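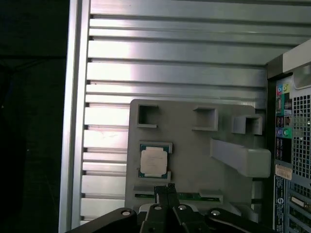

Turnwood Wedding Notes: README

Hi, and welcome! I'm Noemí Cuautle. I photograph weddings and elopements, mostly small ones, and this is the tidy version of the notes I've been keeping on every ceremony since I started. Mali Edwards, who shoots second camera with me on the bigger days, kept asking me for a copy, so I finally cleaned it up and put it in one folder.

What's in the folder

There are 2 files. ceremonies.csv has one row per ceremony, 454 rows in all. venues.csv has one row per place we've worked or scouted, and there are 100 of those. Some places in the venue file have no ceremonies against them yet (I scout a lot on my afternoons off, it's a sickness).

The two files join on venue_code. If you open them in a spreadsheet, please import that column as text! Mali's program ate all the leading zeros the first time and we spent a whole evening wondering why a barn had turned into a botanical garden.

Columns in ceremonies.csv

venue_code: matches the venue file.
month: just the month, spelled out. I left the day and the year off on purpose. Couples didn't sign up to have their anniversary in my spreadsheet.
start_time: when the ceremony began, not when the invitation said. These are often very different, especially if there's an uncle driving in from somewhere.
guests: how many people were there besides the couple, the officiant and us. Zero means a true elopement.
setting: garden, indoor, rooftop, trail, water, backyard or other.
light: my own one-word note. I use soft, harsh, dappled, flat and gone. "Gone" means the sun beat us to it.
wind: none, some or veil. If it says veil, you can guess what happened.
readings: yes or no.
pets: yes or no. I added this one late, so the older rows are blank. Blank doesn't mean no pets, it means I wasn't writing it down yet.

Columns in venues.csv

venue_code, name and kind are what you'd expect. permit is yes, no or ask. I'd treat every one of these as "ask" and call ahead, rules change and I don't always hear about it. parking is a comment field and it's where I get cranky. shade is my guess at whether you can find open shade within a short walk in a long dress. backup tells you where we went, or would go, if it rained.

Names with accents should come through fine if you open the files as UTF-8. If Jabłońska (the greenhouse with the crooked little bridge, my favorite place in the whole list) shows up full of question marks, that's an import setting and the data is okay.

How I collected it

By hand, in a notebook, usually in the car afterward with my shoes off. Mali filled in the ones she covered for me in March when I had the flu. Her light notes are kinder than mine, so if you're comparing harsh and dappled, keep that in mind.

My notebooks hold 523 entries. The missing ones are engagement sessions, vow renewals where I forgot to write down half the details, and a handful of couples who asked to be left out. I'm always happy to take someone out, just send me a note.

Known problems

Stokus is in the venue file twice, once for the courtyard and once for the upstairs hall. They have separate codes and I'd like to keep it that way, because the light is nothing alike.

Prernari moved its ceremony lawn to the other side of the pond. Older rows are for the old lawn and I haven't split them yet.

Start times for trail ceremonies are fuzzy. People stop to catch their breath and then suddenly somebody's crying and we've begun.

These are my couples, and they lean small, outdoors and late in the day. Please don't use this to say what weddings in general are like!

Using it

Other photographers, planners and couples hunting for a spot are all welcome to it. Share it, sort it, add your own places. I'd just ask that you don't sell it, and that you keep the Turnwood name on it if you pass it along.

Corrections go to me or Mali. If a venue has closed or started charging for something, tell us the venue_code and what changed, and I'll fix it in the next copy.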